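Notebook, Gatby shop - January, entry continued from previous page

Subject: hide glue vs. liquid hide glue on the Lekier drawer stock, second round of shear blocks.

Start 7:40 a.m. Shop at 61 F when I came in, heater on, 66 F by nine. Humidity 38 percent on the wall gauge, 41 on the handheld. The two have disagreed since fall. I am logging the handheld from here on because the wall gauge sits over the radiator pipe.

Stock is the same hard maple as round one, from the offcuts of the Lekier drawer sides. Planed to 3/4 in., cut into blocks 2 in. wide with the grain running long. Faces were jointed the same morning as glue-up this time. In round one the faces had been sitting for four days, and I suspect that cost us something on the hot glue side. Moisture content by pin meter: 7.5 to 8 percent across the whole batch. One block read 9.5, pulled and put in the scrap bin.

Glue A: granular hide glue, 192 gram strength, soaked overnight in cold water at 1 part glue to 1.8 parts water by weight. Brought up to 142 F in the jar inside the water bath. Held there for the full session. It skinned over twice when the lid was off. Added a teaspoon of hot water at the second skinning, stirred, no visible change in how it ran off the brush.

Glue B: the Arkitz liquid hide glue, bottle opened last month. Smell normal. String test between finger and thumb gave cottony threads in under a minute, so I consider it good. Warmed the bottle in the same bath for ten minutes before use. Round one used it cold.

Clamping: bar clamps with maple cauls, waxed. Glue A blocks were rubbed first, then clamped. Open time on A was short, as expected. By the third pair it was gelling at the edges before the clamp was on. I warmed the remaining faces with the heat gun on low, a few passes each, and that helped. Next time warm all of them. The first three pairs are marked with a pencil dot on the end grain so they can be read separately.

Glue B had no problem with open time. Squeeze-out was heavier than I wanted. Brush is too wide for these blocks - use the 1/2 in. one.

Cure: all blocks to stay on the rack by the north wall, 48 hours in clamps for B, overnight for A. Same as round one. I would like to leave A in longer but then the two rounds can't be compared.

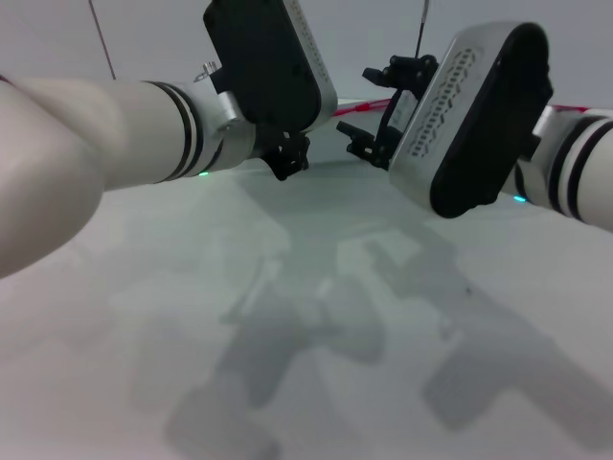
Notebook vol. 2, p. 2

Broke the round one leftovers in the meantime, since they were taking up space on the rack. Method unchanged: block held in the steel shoe, load on the offset face, arbor press with the load cell under the ram. Peak reading only. I don't trust the curve, the logger drops samples when the press moves fast.

Best round one block on glue A went at 1,265 lb. Failure was mostly in the wood, with a small patch of clean glue line at one corner. That corner is where the face was slightly hollow off the jointer, I could see light under the straightedge before glue-up and used the block anyway. Should not have.

Glue B blocks from round one all went lower and all failed in the glue line. Surfaces were shiny on one side and dull on the other, which reads to me as poor transfer: glue went on one face only and had started to set before the other face met it. Cold glue, cold shop. For round two both faces were coated. This changes more than one thing between rounds (temperature, coating, age of the faces), so a gain won't tell us which one did it. Accepted. The question from Lim was whether the liquid glue is good enough for drawer bottoms and runners, and for that I only need to know what it does when used properly.

Load cell check: hung the test weight before and after. Zero had drifted by over 2 lb by the end of the session. Small against the readings, but it drifted the same direction last time. Cable connector is loose at the box end. Reseated it and wrapped it with tape. Needs a proper strain relief.

Press notes: ram has side play. Shimmed the shoe with a strip of brass so the load sits closer to the glue line. If the shim moves, readings will come out low and the failure will show as a split running off into the block at an angle. Saw this on one block, reading discarded.

Also, the water bath thermostat overshoots by six or seven degrees when it comes up from cold, then settles. Don't put the jar in until it has cycled once. Glue that goes much over 150 F loses strength and I can't tell by looking.

To do before the round two break:
Make a second steel shoe, same dimensions, no shim
Order more 192 gram, jar is down to a third
Recut the short caul, it is cupped
Label the rack shelves A and B, tape is falling off
Ask Lim what finish goes on the runners, wax would matter for later repair
Move the wall gauge

Stopped 4:15 p.m. Bath off, jar in the fridge, brushes in cold water. Handheld read 43 percent at close.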